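Friday at the Baltberg Toy Fair

The train to Baltberg takes two hours and the shuttle from the station takes another, which the organizers describe on their website as "a short hop." I arrived at 10:40, forty minutes after doors, and joined a line of people who all looked as though they had been on the same shuttle.

The fair fills both halls of the old Skoryk paper works. There were 230 stands this year, up a little from last year, and the aisles have been narrowed to fit them in. If you pull a rolling sample case behind you, and everybody does, you will get to know a lot of ankles. Coffee is sold at one end of Hall 1 and the restrooms are at the far end of Hall 2. I assume an architect was consulted.

I had come mostly for pretend food, the quiet engine of the preschool business. Electronic pets come and go. A play kitchen goes into a house and stays there for six years, and in all that time it needs groceries. Komum had the largest stand in this line, with a full-size market stall, striped awning and all, and 1,456 items in the printed catalog. I checked the index on the ride home and can report that eleven of them are cheese.

The talk I wanted was Nuno Bragança on play value, at noon, in a corner of Hall 2 beside a stand demonstrating whistles. He got through it. His point was that buyers keep asking for finer detail while children keep asking for something they can grab, and that a vegetable needs to be recognized from across a rug and not much else. He also thinks wrapping and bags get more use than half of what comes in them, a view that went over poorly with the people who make what comes in them.
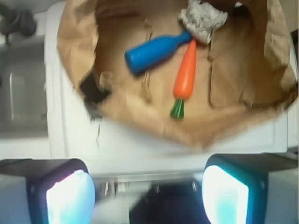 Antonina Lytvynenko disagreed from the second row, saying that her own customers send back anything with a leaf in the wrong place, and that one of them had returned 300 leeks. Bragança asked what had been wrong with the leeks. Too short, apparently. The whistles started up again before we could get any further into it, which is a shame, because I would have stayed an hour for the leeks.

Lunch was a sausage. I have nothing to add.

In the afternoon I tried Fokosico, who make wooden kitchens and had the good sense to put chairs out. Their new range folds flat and has a minimum order of 2,000, so my shop, which has one window and a cat, will be admiring it from a distance. The rep was very kind about this and gave me a pen. The hinge is excellent -- on the kitchen, I mean. The pen leaked.

Hall 1 began packing up at 3:30 for a 5:00 close, so leave the small stands for the morning if you go. Bring water and flat shoes. The last shuttle is listed for 5:15 and left at 5:05, and the taxi rank is behind the loading dock, past the recycling.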